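The Grip That Crept

By the winter the people at Gistau had cleaned the same window so many times that the shrubs outside felt like old friends. They were teaching a machine to do it, working a pair of hand-held grippers themselves and recording every stroke, and by December they had 1000 good ones. Then the squeegees began to slip. 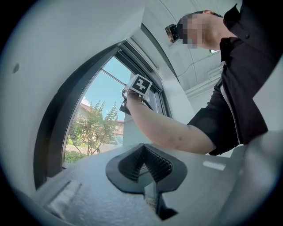
A slow sort of fault

It was never dramatic, bless it. The fingers closed, the handle sat nicely, and somewhere in the next pass the jaws eased open by a whisker. In 83 recordings the blade had tilted, and in five it had dropped altogether, once very nearly on a foot. 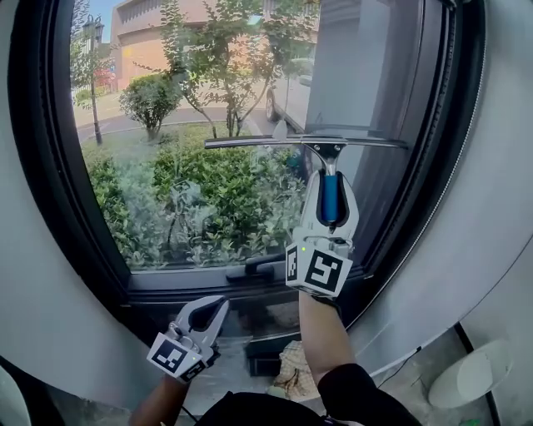 The trouble was traced in the end to a small spring inside the grip, which tired with use, and every one has now been changed. The spoiled recordings were thrown out, with a good deal of sighing, and the count has crept back up towards 2000.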